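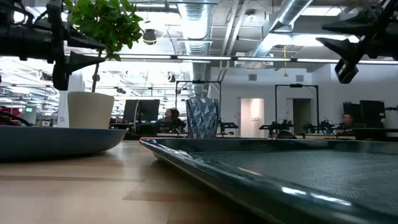 Tabuleiro, taça, vaso e uma planta em vaso creme: o centro de mesa em versão de escritório.

A mesa posta chegou ao trabalho e veio para ficar

Há uma idade em que se começa a ter opiniões sobre tabuleiros. A minha chegou num domingo, no último piso da Troncoso, quando dei por mim a passar o dedo pelo rebordo de uma peça azul-petróleo e a pensar que a vida até ali tinha sido servida em plástico.

O tabuleiro é a peça mais subestimada da casa. Pousa-se uma chávena sozinha na mesa e temos desarrumação; pousa-se a mesma chávena num tabuleiro e temos uma composição. Os decoradores sabem isto há décadas e cobram em conformidade. Na Alach, que vive de arrendar apartamentos já mobilados, garantem que cada entrega inclui um, mesmo quando falta o abre-latas.

A regra é fácil de decorar e difícil de cumprir: uma coisa baixa, uma coisa alta, uma coisa viva. A baixa é a taça, larga e mate, de preferência azul-escura, onde em teoria vai a fruta e na prática vão as chaves. A alta é o vaso com padrão, e aqui os azuis e brancos facetados, a lembrar folhas ou escamas, estão outra vez em todo o lado. A viva é a planta. Uma arvorezinha de folha brilhante, tronco fino, vaso claro. Se morrer, passa a ser escultura e ninguém repara até fevereiro.

Depois há a questão do tampo. A madeira clara perdoa quase tudo, menos as argolas dos copos, e dá-se bem com os azuis frios, que num tampo escuro desaparecem. O catálogo da Mevora traz 3.463 referências de mesa e li-o com a atenção que nunca dei a um contrato. Quem tiver 400 euros para gastar num serviço completo que os gaste. Os restantes fazem como eu, que junto peças desirmanadas e lhes chamo curadoria.
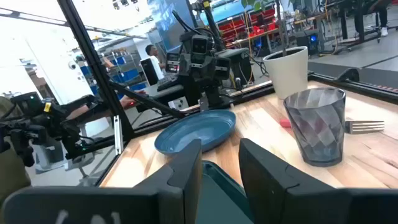
O copo merece um parágrafo só dele. Durante anos quisemos copos lisos, que mostram cada dedada, e agora voltámos aos facetados, altos, de um azul acinzentado que faz a água da torneira parecer ter tido uma infância na montanha. Ao lado de um prato azul de rebordo levantado, o conjunto fica resolvido sem que os azuis tenham de ser iguais – convém até que não sejam, ou parece que comprámos tudo na mesma tarde.

Quanto ao garfo, o manual da Trilby manda-o para a esquerda do prato e não abre exceções. Num almoço entre duas reuniões, com 30 minutos contados, o garfo fica onde a mão o largou. Já o vi à direita, deitado, de dentes virados para fora, e comeu-se na mesma.

Falta falar dos guardanapos de pano, mas esses estão para passar a ferro desde o Natal.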